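In December I visited Vivum, where they collect examples for a robot which has to learn tidying clothes. Larasati Ngui showed us the room in the afternoon.
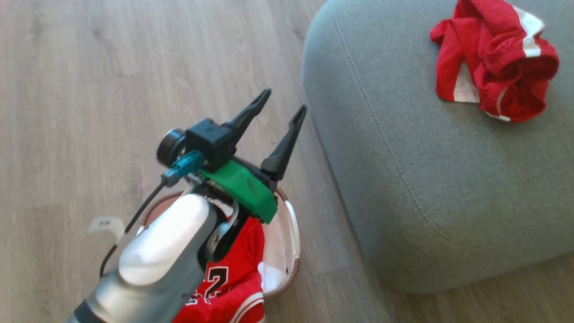
Their set has 3,562 recorded tries so far, and Tolera Weldu checks each one before it goes to training. I was surprised that the failed grasps are also kept, with a separate mark.

My favorite part was to see the gripper from close. 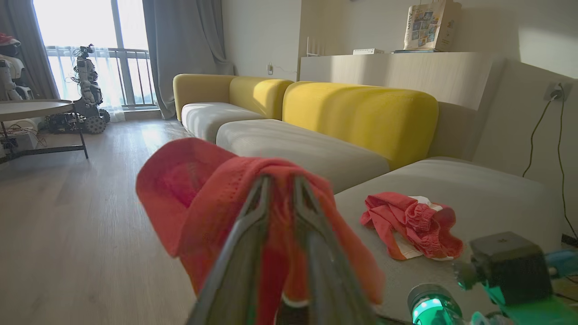 The gripper holding a red-orange garment by the sofa, Vivum

We stayed two hours and I would gladly go again.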